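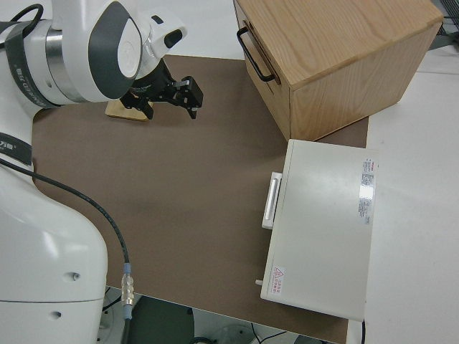 # Millet Community Kitchen: progress report to the Gresier Fund

Prepared by Hanna Wysocka, June 12, 2025

Dear Gholamreza Esfahani,

I am sending you the report for the period which started in January. You asked that it be shorter than the last one, so I keep to the main points.

## Cooking courses

We finished two courses for people who have recently moved to Millet and want to cook cheap meals at home. In total 151 people came to at least one evening. This is more than we planned, and on some evenings the group was too big for the stoves. From autumn we will ask people to sign up first.

The evening on soups and the evening on bread were the most liked. The evening on saving energy was less popular, and I think the title was the problem. We will give the same lesson again under the name "One pot, one hour".

## Recipe booklet

The booklet is printed. We ordered 600 copies from Grarar, and they arrived nine days late but in good quality. The library has taken one box, the health center another. The translation into Farsi is ready, the one into Polish still needs a second reader.

One correction: on the page with lentils the amount of salt was wrong. We put a small printed note inside each copy. It was slow work, but it is done.

## Money

The repair of the ventilation cost $1,584, paid from the equipment line as we agreed by phone. The invoice from Pridix is attached. Nothing is left in this line now. The line for food still has enough for the summer — prices of oil and eggs went up, but we bought less meat than we expected.

I would like to move the unused travel money to printing. Please tell me if you need a formal letter for this.
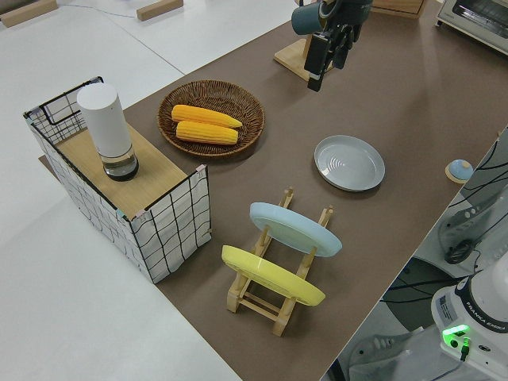

## Next steps

- Open the sign-up list for the autumn courses.
- Find the second reader for the Polish text.
- Ask the health center if they want a short talk on cooking for people with diabetes.
- Send you the full accounts when our bookkeeper has closed them.

The rental contract for the kitchen must also be renewed this year. The owner has promised the same price, but I do not have it in writing yet. I will forward the contract to you when it comes.

With kind regards,
Hanna Wysocka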